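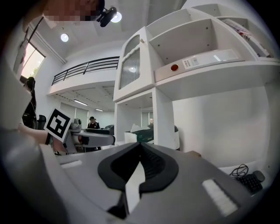

Practical Robotics, Module B
Handout 4: Collecting demonstrations with the hand-held grippers

Drandley Workshop
Issued October 9, 2020

1. Purpose of this handout

Handouts 1 to 3 dealt with the arm itself: joints, frames and the safety circuit. From now until the January assessment the work is on demonstrations. Each group records a set of short manipulation tasks with the hand-held grippers, cleans the set, and trains one policy on it. The arm is used again only in the last stage.

Read sections 2 to 5 before your first session. Section 7 lists what has to be handed in.

2. Terms

Demonstration: one complete performance of the task, from the start pose to the release of the object.

Session: all demonstrations recorded between one calibration and the next. If you recalibrate, you have started a new session, even if nothing else has changed.

Pose: the position and orientation of the gripper in the world frame, given as three lengths in metres and a unit quaternion. The order of the quaternion in our files is x, y, z, w. Several libraries put w first. Check this before you plot anything.

Opening: the distance between the inner faces of the fingers, in millimetres. Zero means closed with nothing held.

World frame: the frame fixed at the start of the session. It is not the base frame of the arm. The transform between the two is covered in Handout 6.

3. Markers

A fiducial marker is a flat printed square whose pattern can be identified in a camera picture. If the printed size is known and the camera has been calibrated, four corners are enough to work out where the marker is relative to the camera.

Three sources of error matter in practice.

Size. The side length in the configuration file must be the length of the black square and must leave out the white border. An error of one per cent in the length gives an error of one per cent in the distance. Measure with callipers, as printers rescale.

Angle. A marker seen square on gives a good position but a poor tilt estimate, and two solutions may fit the corners almost equally well. The estimate then flips between them. In a plot this appears as sudden jumps in orientation with hardly any change in position. A marker turned moderately away from the camera is easier to solve.

Light. Glare on the white field removes the edge the detector looks for. Daylight from a window changes over a long session, so fix the exposure by hand and note the value. Blinds may be lowered, but leave them as they are until the session has ended.

4. Procedure for a session

4.1 Before recording

Sign out one pair of grippers. The left and right units have separate calibration files and must not be swapped between groups.

Wipe the finger pads with a dry cloth. Do not use solvent.

Open and close each gripper fully while watching the opening value in Brusumance. The value should rise and fall smoothly. A step in the curve usually means a loose pad.

Enter the group number, the task code and the operator's initials. Brusumance will record without them, but the files cannot be marked.

4.2 Recording

Begin with both grippers in the start pose and hold still for 2 seconds. The software uses this interval to estimate sensor bias.

Perform the task at an even speed. Most first attempts are too quick: the detector loses the marker through motion blur and the gap is filled by interpolation, which looks tidy in the plot and is wrong.

Keep forearms and sleeves out of the line between camera and marker. This is harder with two hands than with one – plan the path of the second hand before you start.

If the object is dropped, finish the movement, stop the recording and mark it as failed. Do not delete it. Failed demonstrations are needed for exercise 2.

4.3 After recording

Copy the session folder to the group drive and check that it opens on another machine. Return the grippers closed. Complete the log sheet, including the exposure value and any recalibration.

5. How many demonstrations

Each group records 50 accepted demonstrations of its task. Vary the start position of the object across the marked area of the table. A set in which the object always starts in the same place will train without complaint and then fail when the object is moved by a few centimetres.

Operators change over every 15 demonstrations. People differ in approach height and grip timing, and some variation between operators is wanted. What is not wanted is a different method. Agree as a group which face of the object is gripped and in what order the hands act, write it down, and keep to it.

6. Filtering

Raw pose data contain detection noise. The supplied script applies a low-pass filter to position and a spherical average to orientation. Two points are often missed.

A filter run forwards only adds delay, so the pose lags behind the opening value. The policy then learns to close the fingers in the wrong place. Use the forward-backward option.

Quaternions q and -q are the same rotation. If the sign changes between neighbouring samples, averaging them gives nonsense. Make the signs consistent first, then filter.

The background to both points is in Bodnár, chapters on sampling and on rotations. The library copy is for reference only. The older Varkolden notes on the course page use the w-first order throughout and should be read with that in mind.

7. Exercises and hand-in

Exercise 1. Plot position and opening against time for one accepted demonstration. Mark the moment of grasp and the moment of release. State how you decided on each.

Exercise 2. Plot the same quantities for a failed demonstration and identify the earliest sample at which it differs clearly from the accepted one.

Exercise 3. Find one interval in which the marker was not detected. Give its length and the distance the gripper moved during it.

Hand in the plots, the log sheets and a written answer of no more than 2 pages. Axes without units are not marked. Code goes in the group repository and should not be pasted into the answer.

Groups that cannot complete the set in their booked time should book a further slot through the course page. The sign-out sheet for the grippers does not reserve a desk.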